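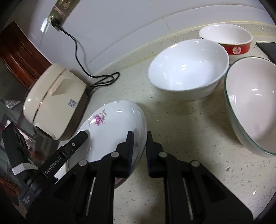

Teaching by demonstration (robotics)

Teaching by demonstration, also called programming by demonstration or imitation learning, is a group of methods in which a person shows a robot a task and a computer program tries to copy it. The person may push the robot's own arm through the motion, steer it from a distance, or do the job with a hand-held tool shaped like the robot's gripper. Supporters describe the approach as a way around writing code for every movement. Critics answer that much of the labor has simply moved from the programmer to the person holding the tool, and that claims about what robots learn this way often run ahead of the published tests.

Methods

In hand guiding, the operator takes hold of the arm and moves it while sensors in the joints record the path. The method is old and works well for fixed jobs such as spraying or welding. It is slow, and the operator's body tends to block the camera.

In remote control, or teleoperation, the operator moves a joystick, a headset controller or a second "leader" arm and the robot follows. The recordings match the robot's body exactly, but a robot must be present for every one of them. Operators often get little or no sense of touch and may grip too hard.

Hand-held grippers do away with the robot during recording. A camera on the tool films the work from close to the fingers, and the tool's path through space is worked out afterward. Sessions can be held in an ordinary home, which lowers the cost. Whether a motion recorded this way can be carried out by a real arm, with its limited reach and its own weight, is a separate matter that is sometimes left for later.

Household tasks

Dishes are a common subject because they are cheap, easy to find and awkward to hold. A bowl can be picked up by the rim, pushed from the side or tipped and righted, and each choice changes what the fingers must do next. A counter set up for such work may hold several kinds at once:

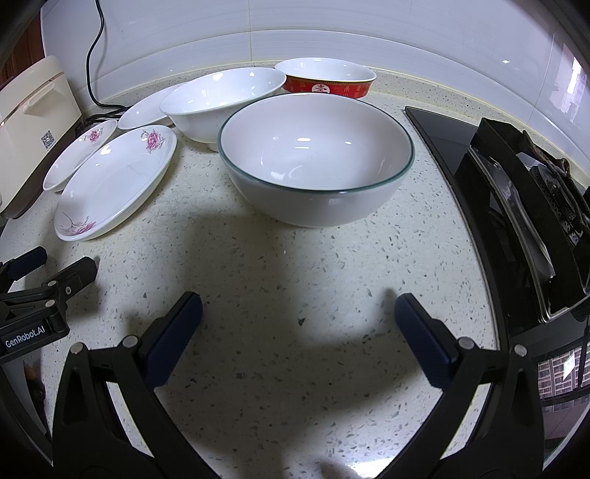

Variety in the objects is usually offered as proof that a set of recordings is broad. The claim deserves a closer look. A large bowl with a dark green rim, a footed bowl, a red-and-white bowl and an oval dish with pink flowers differ in shape and decoration, yet all of them stand on one speckled counter in front of one tiled wall. A program trained only in such a place may learn the counter along with the bowls. Shiny glazes add another difficulty, as the bright spots that overhead lights leave inside a bowl shift when the camera moves. Two grippers in use at the same time bring the recordings closer to how people handle dishes, but they also double the paths that have to be recovered and lined up.

Quality of demonstrations

People do not repeat themselves exactly. One operator may nudge a bowl before lifting it and another may go straight for the rim, and a program that averages the two can end up doing neither. Pauses and second tries are also recorded. Some groups cut them out. Others keep them, on the theory that a robot needs to see mistakes being fixed. The evidence for either practice is thin, and few reports say how many recordings were thrown away.

The Kvaran set, a collection of 1046 kitchen recordings, is often cited in this argument. Its compiler, Jytte Egilsson, reported that 24 of them had to be relabeled after the first release. Zamfira Lungu later objected that more than 500 came from only seven kitchens, and that test runs in those same kitchens said little about any other. A revised version, Rakel, kept the test kitchens separate. Scores fell, which Lungu took as support for her objection and Egilsson put down to harder dishes.

Criticism

Success rates are hard to compare. The Cudano trials counted a bowl as "placed" if it came to rest anywhere on the counter, while the Zakia trials required it to be upright and inside a marked area. Both results have been quoted side by side as though they measured the same thing. Demonstration videos are a weaker kind of evidence still, as they seldom show failed attempts or state the playback speed.

See also

Teleoperation
Robot gripper
Motion capture
Training data

Page last changed Thursday, December 21, 2023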